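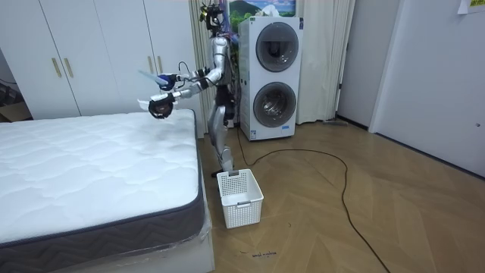 My grandmother's sourdough starter came to me in June in a mustard jar with a rubber band around it, and I've been wanting to write down how the summer went with it, so bear with me, this will be a few posts.

First, the jar. She lived in Gremville her whole life and kept it on the shelf over the stove, and when she moved in with my aunt in Ikbridge it rode on my aunt's lap the entire way with the lid cracked open. By the time I got it the stuff smelled like nail polish and old apples. I was a little scared of it!

I fed it twice a day for two weeks. Equal parts flour and water, stir, scrape down the sides, go to work, come home, look at it. On day 4 there were a few sad bubbles. I called Grandma and she said to quit looking at it so much and use some rye.

So, rye. I got mine from the mill in Lockwood (they'll sell you a small bag if you ask at the side door) and within a couple of feedings it was climbing out of the jar. I had to wipe down the shelf and the toaster and also the cookbook I had propped next to the toaster.

First loaf: flat as a plate. We ate it anyway, toasted, with a lot of butter.

Second loaf: better on top, gummy in the middle. I cut it while it was still warm and I knew I shouldn't. My kitchen smelled so good that I just couldn't wait, and I'd probably do the same thing again.

Edgars Lepik, who bakes for the Grillen market and has been very patient with my messages, told me to stop going by the clock and poke the dough. If the dent fills in slowly, bake it. If it springs right back, go read a book for a while. That one piece of advice did more for my bread than all the videos I'd been watching.

He also made me buy a scale. I'd been using Grandma's teacup, which I love, but it turns out differently every time depending on how I scoop. My dough now comes to 553 grams before shaping, and that makes a small round loaf, just right for the two of us with a heel left over for soup.

I took one of those loaves to Grandma last month. She turned it over and knocked on the bottom, and then she asked why I hadn't put caraway in it. Well, the recipe card doesn't say caraway! She said of course it doesn't, everybody knew to put it in.

So there's caraway in it now — a good spoonful, crushed a little first. If anybody near Lockwood or Gremville would like some of the starter, send me a message and bring a clean jar. I've got plenty, and it needs feeding again tonight.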